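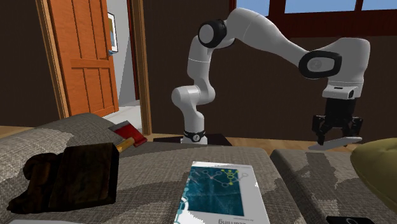 How to run a simulated arm demo at an open day

We run the living room demo at the Mistside open day every fall. This page is for whoever takes over the table. It covers the simulated arm only. The real one is handled by Rostyslav Prokopenko and has its own page.

Before the day

1. Copy the demo folder to the Firkon laptop and start it once with the network off. The hall Wi-Fi drops out when it fills up, and the old build would hang looking for the license server.

2. Load the room called "sofa". The arm is mounted on its platform on the floor behind a gray sofa, with the door to the hallway open on the left. If you get a kitchen, you have the old scene file.

3. Set the random seed to 1307. The objects then start in the same places every time: the book, the wooden block, the cloth and the axe on the left cushion, the green cushion at the far right. Seed 836 also works, but the arm takes a long path on its first move and people walk off.

4. Check the view. You want the whole gripper on screen, with the flat white plate under the fingers and the right side of the sofa below it. Save this view as number 4 so you can get back to it with one key.

Running a session

5. Start with the arm paused over the sofa. Let people look at it for a minute and ask them where they think the plate should go. Kids mostly say the floor.

6. Point out the two black joint caps, one at the elbow and one at the wrist. Then turn each joint a little with the sliders. Do the elbow first – small changes there move the gripper a long way, and it is easy to see.

7. Hand over the sliders. Give each visitor one try at lowering the plate onto the cushion. Press R to reset between tries. Do not close the program to reset it, as loading the room again takes too long with a line waiting.

8. When someone asks why it is a simulation, tell them we try moves on screen before we try them on hardware. Send them across to Rostyslav if they want more.

If something goes wrong

The plate passes through the sofa: contact checking is off. Turn it on under Physics and reset.

The arm shakes when it stops: the time step is too large. Cut it in half.

The screen goes black: unplug the projector, wait, plug it back in. Kavitha Palaniappan has the spare cable.

After closing

Save the session log to the shared drive under Open Days and write down any step that confused people. Step 6 was rewritten in October after Khrystyna Didenko pointed out that we were moving both joints at once. Leave the laptop plugged in at the front desk.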